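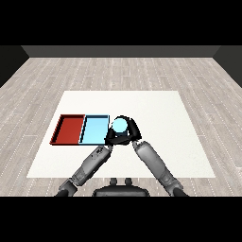 Comparing two grippers on a real bench takes a lot of setup time, so we do the first round in simulation and only bolt hardware on once there is a clear reason to. This page covers how to set up a like-for-like grip test between the Guvus and Gorer finger sets, using the two-arm model and the standard sorting bench. The bench is kept plain on purpose: a white table, a red tray and a light blue tray side by side toward the left, and a light blue cylinder as the test part. The part and the tray beside it are close in colour, and that matters later when you get to the camera check.

You will need the Surkholm scene pack, the Bogdan controller and both finger models. If you have already done the arm calibration tutorial you can skip straight to step 2.

Step 1. Load the scene and check the scale

Open the scene pack and load the sorting bench. Before you do anything else, check that the finger model and the arm model use the same units. The Guvus files are in millimetres and the arm files are in metres. If you import the fingers without converting them they will either fill the room or vanish, and the second case is easy to miss if you are running without a viewer.

Set the physics step to 2 milliseconds. Longer steps will run, but curved fingers on a round part make a lot of small contacts and the part starts to buzz in the grip. If you see the cylinder creeping out of the fingers while both arms are holding still, look at the step size before you blame the gripper.

Step 2. Set the friction once and leave it alone

Most bad comparisons come from this step. Each finger model ships with its own friction values, and whoever made them had their own ideas about what rubber feels like. Override both with the same figure in the contact file. We are comparing shape and closing behaviour here. Pad material gets its own test on hardware.

Do the same for the cylinder. Fix its mass, its friction and its start position, and save that as a named preset so it can't drift between runs.

Step 3. Tune the closing force

Start low and work up. Place the cylinder on the open table to the right of the trays, bring the fingers in from either side and close at a quarter of the rated force. Lift by a hand's width and hold. If the part drops, step the force up and try again.

Write down the lowest force that holds for the full dwell, then add a small margin and use that for the rest of the test. Do this separately for each finger set. It is tempting to use one force for both, but the Gorer fingers are flatter and need more squeeze on a round part, so a shared value just tells you which one you tuned first.

Stop each trial at 3,000 physics steps. That gives you six seconds of simulated time, enough to close, lift and hold. Anything that hasn't slipped by then is logged as a hold.

Step 4. Set up the carry

The carry is where the two designs separate. The part goes from the open table to a tray, with the fingers coming down inside the tray walls before they release. Teach four points:

Approach, directly over the part
Lift, straight up from approach
Over tray, centred on the target tray and well clear of the rim
Release, just above the tray floor

Use the blue tray for the first batch and the red one for the second. The red tray is the longer reach to the left and puts the arms in a more awkward pose, so expect more wrist correction from the controller. Bogdan will try to smooth the path between lift and over tray by cutting the corner. Turn blending off for that segment or the fingers will clip the rim nearest the part on the way in.

With both arms working toward the same spot, keep an eye on the wrist spacing as well. The arms come in as a V and there isn't a lot of room at the point of it. Turn on self-collision for the wrists and forearms, even though it slows the run down.

Step 5. Run the batch

Run 101 trials per finger set, per tray. The first one is a warm-up and gets thrown out, since the controller builds its path cache on that run and the timing is no good. Add a small random offset to the cylinder's start position for every trial, and use the same random seed for both finger sets so that each one faces the same list of offsets.

Log the following for each trial:

Held or dropped
Finger contact time before lift
Any contact with a tray rim
Part position at release

Step 6. Check the camera view

If your pick depends on a colour mask, run it over the recorded views before trusting the results. A light blue part next to a light blue tray will often merge into one blob once the fingers are dark across the middle of it. Either switch to depth for the last part of the approach, or mask out the tray area using its known position. Recolouring the part will also fix the mask, but then you are testing an easier job than the one you started with.

Reading the results

Look at rim contacts before you look at drops. A gripper that holds every time but touches the rim on a third of its carries is going to cause trouble on a real bench, where the tray can slide. Then compare the release positions. A wide scatter usually means one finger is letting go ahead of the other, and you can often fix that in the controller by adding a short pause before the retreat.

For the hardware round we budget 2,000 cycles per finger set, so it pays to have the teach points and force values settled before then. Export them from Bogdan as a job file and keep the contact file in the same folder.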